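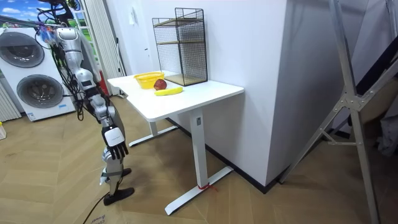 Slide 1. The cell at Prerkness: humanoid, white desk, mesh rack, basket and fruit.

Speaker notes, Colette Roussel. Upkeep talk, December 2020.

Start with the cables. Most people look at the hand first, so let them, then point at the black bundles looping down the side of the body. Most of my maintenance hours go there. The vendor slides for this kind of machine talk about joints and software. My log has 167 entries since we took over the cell, and 40 of them are a cable rubbing, pulling or working out of its connector.

Say plainly that I don't believe the service interval in the Admasu plan. It says every 16 weeks for a cable check. We went with that until October and I would not do it again. Damian now checks before each block of runs. It takes him 10 minutes with the arms hanging down, power off, one hand following each bundle from the shoulder to the wrist module. He is feeling for flat spots. If he finds one, the run waits.

(Someone will ask about sensors that do this for you. Zander offered us a trial. I have read the sheet and I can't find where it says what happens when the sensor cable is the one that fails.)

Next, the desk. Every bad week we had in the fall began with somebody moving the furniture. The arm was fine, the hand was fine, the table had been bumped and the grasps were landing short. Sidra spent two days on the wrist before she thought to measure the table. Check the table first. Then the rack, then the basket. Only after that open the calibration screen.

CLICK

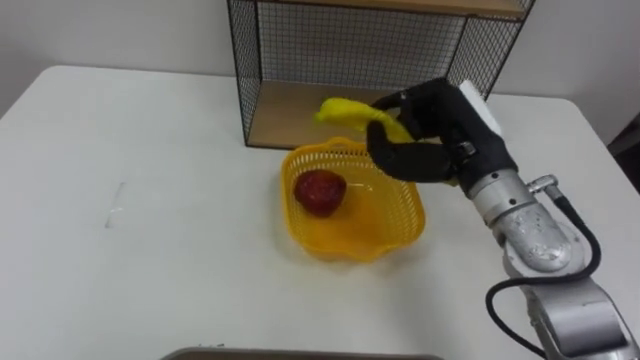
Fruit into a basket is our check task after any work on the arm. Apple first, then banana. I like the banana because a grip that is slightly off shows up as a tilt, and you can catch it by eye over the rim. I do not like it as proof of anything else. A cell that can put a banana in a basket has shown you that it can put a banana in a basket, on that table, with that light. Zubaida will disagree with me in the Q&A and she should get her turn.

Wrist connector: point to where the cable leaves the arm and swings out wide. We leave slack there on purpose. Shazia tried tying it in close to the metal and the connector was loose again within the week. The wide loop looks sloppy and visitors comment on it. Leave it alone.

Skip the cost slide if we are running over. The Condudau numbers on it are theirs and I haven't been able to repeat them.

Last item, the log sheet. Hand out paper copies. Write down what you touched, even if you put it back the way it was.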